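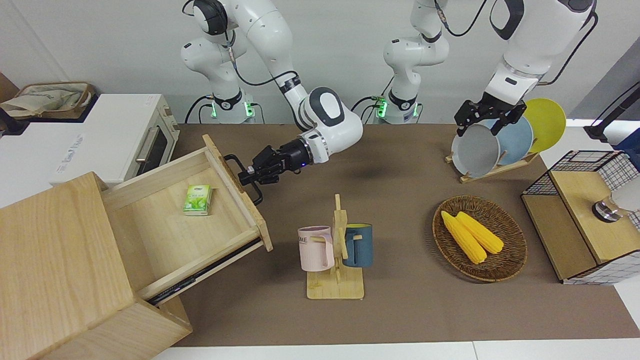

Soledad Lagos wrote to me in May that I was being unfair to the people at Brendberg, and that more examples had always worked before, so why should kitchens be any different? It is a reasonable question and I have been putting off answering it.

Brendberg wants a machine that can tidy up after people. To get there it pays operators to guide two arms through household jobs, a drawer one minute and a plate the next, and it saves every attempt. The last batch I was shown ran to 282 recordings. Ten were thrown out as clumsy, leaving 272, and those went into training.

I would like to know more about the ten. Was the grip on the handle poor, or did the operator stop and think? A learner that never sees a hesitation or a fumble has been given a very flattering account of housework. My own drawers stick. My plates go back in whatever slot is free, and the rack is seldom where I left it.

Edvin Haugland, who supports the work, tells me variety will come with volume. I doubt it. If the same table, the same cupboard and the same three plates turn up 100 times, you have learned a good deal about one table. Moving the mugs along a bit helps less than the funders seem to think. Twenty untidy homes in Stiston would teach me more, and I suspect they would teach the machine more too, though they would be slower to record and the success rate would look awful in a report.

Soledad says that is coming next year. It was coming next year when I first asked. Until then I would settle for seeing the ten bad attempts published beside the good ones, with a note from the operator on what went wrong in each.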